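The Garano Tape

I was the one who typed up the Quintanilla interview, all 103 pages of it, and I still can't hear a kettle click off without thinking of him. (There was one in the room. You can hear it on the tape, just before he starts on the second sister.)

You'll know the name, I expect. Ignacio Quintanilla, the Terkida poisoner, four people dead and a fifth who never got her speech back. My boss at Hollenstein Films had been writing to him for years, and one December he wrote back and said yes, fine, come up to Garano prison and bring biscuits. So they went, and I stayed in the office with my headphones on and a foot pedal that squeaked.

I'd braced myself for shouting. What I got was a man with a lovely voice going on about bus timetables! He wanted to know whether the 505 still stopped outside the chemist's. My boss said she thought so, and he said good, his mother used to get that one, and then in the same breath he told her how much he'd put in the soup.
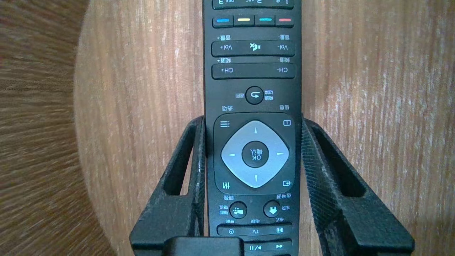 I took the headphones off at that point and went and stood in the car park for a bit. Then I came back and typed it, because the rent was due.

The programme went out on a Sunday night and I watched it at my mum's. They'd cut the bus. They'd cut the kettle too, and put cellos all over everything, and he came across as a proper monster, all eyes. Mum said you could tell just by looking at him. I ate my toast and kept quiet – I'd had three weeks of him in my ears and I couldn't have told you a thing.

We got 900 letters. Most wanted him hanged, a few wanted to marry him, and one, from a Mrs Fullasik in Terkida, was addressed to whoever did the typing. She'd been his neighbour. She asked if he'd mentioned her cat.

He had, as it happens, on page 61. I wrote back and told her he'd said it was a nice cat, and I left out the rest.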